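Doblar ropa con dos pinzas en la mano: probamos el kit de captura de Golevness

Por Oleksandra Zinchenko
22 de febrero de 2023

Golevness no vende un robot. Vende lo que viene antes: dos pinzas de mano, cámara, una maleta y el acceso a Oltum, la plataforma donde acaban las grabaciones. Uno hace la tarea en casa, con sus propias sábanas, y el brazo mecánico aprende después. O eso promete el folleto.

Pesa poco. Menos de lo que esperaba. El mango se agarra bien, el gatillo algo duro al principio - a la media hora la mano ya lo nota. Nassoro Sang, que coordina las pruebas domésticas, insiste en empezar por la ropa. Tela blanda, elásticos, pliegues que cambian a cada toque. Lo difícil primero. 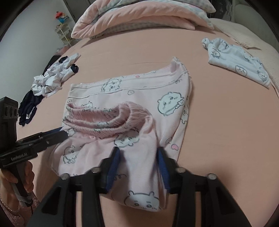

Las dos pinzas trabajan sobre una prenda rosa con cintura elástica.

La sesión pide 19 prendas. Camisetas, bien. Pantalones de pijama, peor: la goma se encoge y hay que estirarla con una pinza mientras la otra sujeta. Las almohadillas estriadas ayudan bastante, la tela fina no se escurre. Con una manta gruesa, en cambio, me rendí a la segunda.

Lo que menos me gustó, el manual. Corto, mal traducido, y la calibracion explicada en una página que hay que leer tres veces. Lilian Lema, de soporte, contesta rápido, eso sí. Me mandó un vídeo y listo.

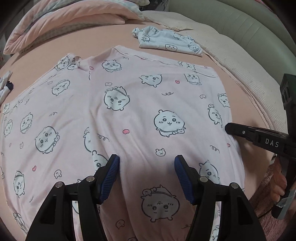

La batería aguanta 72 minutos de grabación seguida, medidos con reloj. Suficiente para un montón mediano de colada. Luego toca cargar, y el cable es corto, un fastidio si el enchufe queda lejos de la cama.

El precio: 2000 euros el par, con un año de Oltum incluido. La competencia directa, Songate, sale más barata pero solo trae una pinza, y doblar con una sola mano es otra historia. Faraji Mushi, que alquila equipos en El Idrissi, me dice que sus clientes piden el par casi siempre.

¿Para quién? Laboratorios pequeños, universidades, equipos que necesiten datos de casas de verdad. Para un aficionado es mucho dinero. En abril llega una revisión del gatillo, más suave según la empresa. Yo esperaria a esa.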